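Pre-storage inspection, Mivberg open tourer, January 2026
Ponlow workshop, odometer 2,176 since rebuild

- [x] Engine oil: level correct, color fine. Change again in November.
- [x] Coolant: topped up, no drips under the pump.
- [ ] Brake rods: left rear has play at the clevis. Pin worn, replacement on order.
- [x] Brake drums: no scoring. Linings have plenty left.
- [ ] Fuel tap: weeps when shut. Fit new cork before the car goes back on the road.

The fuel line itself is sound. It was annealed and refitted during the rebuild and none of the unions needed tightening. Keep the tank drained until the tap is done.

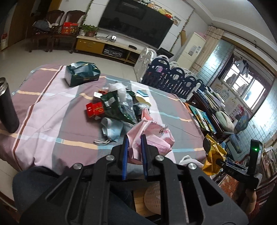
Wheels came off one at a time for a look at the hubs. All four turn freely. Two spokes on the spare are loose and should be trued by the wheel shop.

- [x] Tires: no cracks, set to 40 psi for storage
- [x] Steering box: greased, free play within limits
- [x] Extinguisher: gauge in the green, bracket tight
- [ ] Battery: disconnected, needs a charge

**Result:** not to be driven until the clevis pin and fuel tap are signed off. Road test after that, 10 miles, then recheck the wheel nuts.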